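Home Organization Basics – handout 3, Clearing a shared table
Notes: Noura Masri, Gilldale evening course

Carrying on from the entryway session. Bring handout 2, we'll need the sorting grid again.

Why the table first. Everybody passes it, everybody puts something down. Mail, shopping, stuff on its way to another room. Table clear = the rest of the room feels half done.

Order of work
- bin within arm's reach before you touch anything
- packaging next (bags, nets, empty cartons)
- then things that live elsewhere: bathroom, kitchen sink, medicine drawer
- food last, check dates
- wipe down, whole top, edges too
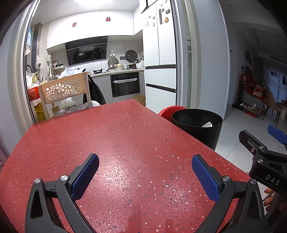

Round red table, beige chair on the far side, bin by the red stool.

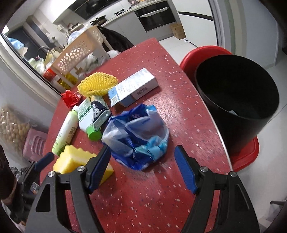

Bags. Most homes keep far too many. Maxence Rey (guest talk, June) had one household save every bag that came in – they got to 100 before anyone noticed. His rule: pick one container, when its full, stop keeping. Fold or stuff, doesn't matter. Bags on the floor don't count as stored.

Boxes and cartons. Open every one before you decide. Half used goes back with its own kind, empty gets flattened. Leaflets stay with medicines, always.

Tubes and bottles. Caps on tight, stand them up if they'll stand. Two of the same open? Finish the older one first.

Sponges – not on the table. By the sink, somewhere they can dry.

Timing: 16 minutes for the first go, 6 a day after that. Set a timer or you will drift into the kitchen and start on the counter.

For next time: do one table at home, write down wich three things came back by the following evening. Where do they realy belong? Counters and fridge doors are handout 4.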